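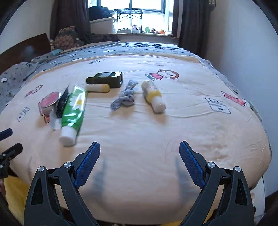 Course Notes: Tennis Officiating, Level 2

Unit 4 - Managing the Change of Ends

Players change ends after the first, third and every following odd-numbered game of a set. They do not rest after the first game; play is continuous, and the chair umpire should discourage any player who moves toward the bench. During a tiebreak, ends are changed after every six points, again without a rest.

The chair umpire starts the stopwatch when the ball goes out of play, not when the players sit down. Most timing errors marked in the February assessment came from starting late. Candidates should reread the match report from the Denby court, where Tegan Cartwright served as chair umpire, and note where each call of "Time" was made.

Announcements are made in a level voice. The score in games is given first, followed by the set score - the leading player is always named first. Scorecards are to be completed in pencil and initialed before leaving the chair.

Required reading: Quinlan, sections 2 and 3. Candidates who have not received the reader should contact Ghizlane Tahiri at the course office.

The practical session is on 22nd July at the Lerneck courts, led by Deirdre Carroll. Bring a stopwatch, a coin and two sharpened pencils. Court assignments will be posted at the gate.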